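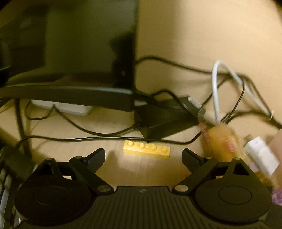
Does a tidy desk really make you a calmer person?

23 Jul 2024

I have my doubts about desk tidying as a cure for anything. Every winter a fresh crop of articles tells me that my cables are draining my energy, and every winter I look at my cables and feel about the same as I did before. But my sister-in-law, Theano Tsolakis, sent me the Jomley method (a PDF, 48 pages, most of them photographs of linen) and I said I'd give it a proper go before being rude about it.

So I've been rude about it for 5 days now, with a clear conscience.

The rule of one home

Jomley says every object on a desk must have one home, and if you can't name the home, the object leaves. Fine. Now apply that to a yellow toy brick, the one-by-four kind with a single row of studs. What is its home? It isn't stationery. The kids' bricks live in a tub in the other room, so by the book it should go back there, and I know perfectly well it'll be on the desk again by the weekend. I like having it here. I fiddle with it on the phone. The method has a word for that, "tethering", and wants you to thank the thing and let it go. I'm not thanking a piece of plastic.

Cables, which the book barely mentions

My real complaint. In 48 pages there's half a page on cables, and all it says is to "choose wireless where you can". Thanks very much. Anyone who works at a computer has a monitor with a big foot on it, a power strip shoved in under the foot and a lot of thin black cable going places. None of that is a lifestyle choice. Chuck it and the screen doesn't come on.

What I tried instead:

Unplugging everything and starting again. Took most of an evening and gave me a sore neck. I found out which plug belonged to what, and I'd forgotten again by breakfast.

Twist ties. They work on a cable you never move. On the white ones that get dragged across the table to charge something, they last one day, and then you've got a tangle with a twist tie in it.

Labels. Nipon Yimyam at work swears by them and lent me his Ishida label maker. I did four cables and ran out of tape. Probably the best idea of the lot, though I resent saying so, and he'll want the thing back in August.

Pushing the whole mess to one side. Free, takes a second, and you can put your cup down.

The tray

Next is the "landing tray", a shallow container where loose bits are supposed to touch down before going off to their homes. Jomley's are in a colour called oat. Mine has a pink edge and is white inside, and I'd say it does the job equally badly. A tray doesn't sort anything. It's a small desk on top of your desk, and it fills up the same way the big one did. There's usually a bit of paper or a card lying right beside it too, having missed the landing.

I will grant it one thing. When I need the table for something else I can pick the tray up in one go, and that beats scooping things up in my arms. Whether it needed a chapter is another matter.
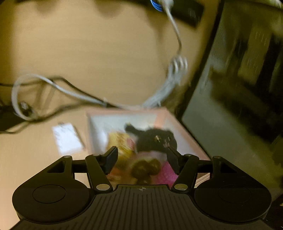
Where I've ended up

I walked down to Stedunetti on Makisdale Road to see what a cable box costs, thinking I could at least hide the power strip. They had one with a bamboo lid for the price of a decent lunch for two. I measured under the monitor stand when I got home and it wouldn't have fit anyway. The strip can stay where it is -- I only ever see it when I drop a pen.

Theano asked if I felt lighter. I told her I felt like a person who owns a label maker with no tape. She says I haven't committed, and that the drawers are the part that changes you. I've skimmed the drawer chapter. It wants dividers, and it wants them measured, and there's a worksheet.

I might do the top drawer. If anyone has stuck with this for longer than a month, and I mean the cables as well, leave a comment and tell me what the desk looks like now.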